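Stillgate Table Tops

Stillgate tops are made to order for workrooms, classrooms and home offices. Each top has a smooth white surface on both faces and can be turned over when one side shows wear. Standard depth is 400 mm or 1000 mm. Other depths can be cut on request.

Edges are sealed before packing. Wipe clean with a damp cloth and mild soap. Do not use scouring pads or bleach.
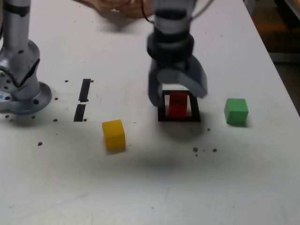 White tabletop with colored cubes.

Tops are supplied without legs. They fit the Tessier fixed frame and the Ivik folding frame, both sold separately. Allow 13 working days for standard sizes. Cut sizes cannot be returned.

Warranty: 2 years
Supplied with: fixing screws, spare edge strip
See also: Zernis wall brackets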